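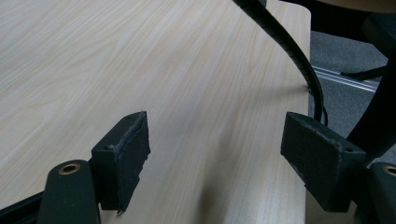
Oldřich Havlíček thought we were measuring the wrong thing. His comment on our first draft was that a count of finished grasps tells you very little about the person holding the gripper, and that we should look at the seconds before the fingers close, when the hand is still making up its mind. We grumbled for a day and then rewrote the whole plan around it. It made the project so much better!

Project report, Robot Learning Lab Course
Team Casthorpe

What we wanted to know

When people collect demonstrations with a hand-held gripper, they get told how to hold it, how fast to move and what to pick up. They are hardly ever told where to start. We wanted to find out if the starting position changes how much the demonstrations differ from each other, and if that difference shows up later in a policy trained on them.

We compared two ways of starting. In the "free" condition, people began wherever they liked. In the "open start" condition, they held the gripper low over the tabletop with the fingers wide open and nothing between them, waited for a beep, and only then went for the object. We called the second one the Claro start, after the beeper app we wrote for it, and the name stuck.

Setup

The gripper has two fingers with a camera looking out between them. The table has a light wood-grain top, and we were glad of that, as the dark green fingers stand out well against it. Our finger tracking script (Jidell, about which more below) works on color, so contrast matters a lot.

The pads on the fingers had scuff marks along their top edges. We talked about swapping them for new ones and decided against it, so that every session would use the same pair.

The task was simple: pick up a small cup and set it down on a marked spot. Each demonstration took a few seconds. We recorded 40 per condition, with the two conditions mixed in random order so that practice would not favor one of them. Everybody on the team took turns, and we changed over every 20 demonstrations because wrists get tired faster than you would think.

Jidell, the tracking script

Jidell reads each video and works out how far apart the fingers are. It looks for the two green shapes, finds their inner edges and reports the gap as a fraction of the widest opening. The first version was awful. It kept mistaking the shadow on the tabletop for part of a finger and told us the gripper was half closed when it was wide open. We fixed that by taking the brightness out of the comparison and keeping only hue, then ignoring anything in the middle strip that did not connect to the left or right side. Two evenings of work, and very satisfying when the curve finally went flat where it should.

From the gap curve we get the number Oldřich asked for, which we call hesitation: the time between the first clear movement of the gripper and the start of closing.

Results

Hesitation was where the two conditions really came apart. In the free condition the longest times were far longer than the typical ones -- people would drift toward the cup, stop, back up and come in again. With the open start most of that went away. The spread of hesitation times was 31 percent smaller, and the approach paths lay much closer together when we plotted them from the side. Seeing those two plots next to each other was the best moment of the term for all of us.

We then trained one small policy on each set, same settings, same training time, and ran both on the arm in the Jitpraphai room. The policy from the free set placed the cup on the mark in 54 percent of its tries. The one from the open start set did better, but we only had the arm for a single Tuesday and ran fewer tries than we had planned, so we don't want to put too much weight on the gap between them. The hesitation result is the one we trust.

One thing we did not expect: the open start policy was worse when we placed the cup far to the left. We think its data simply had less variety. A tidy set of demonstrations covers less ground, and a policy can only learn from what it has seen. The free set had a few odd, wandering approaches from that side and they seem to have helped.

What we would change

We would keep the open start but move it around, say to one of several marked spots picked at random by the app. That should keep the short hesitation and bring back some variety.

We would also log the session order in the video file itself. We kept it in a shared spreadsheet, somebody sorted one column without the others, and we spent a whole afternoon putting it back together from the file times.

Jidell needs a color check at the start of every session. It worked fine under the ceiling lights, but late afternoon sun shifted the green enough to lose the right finger in several clips, and those had to be labeled by hand.

Code and the hesitation data are in the course folder under casthorpe. The raw video is too big for it, so ask one of us for the drive.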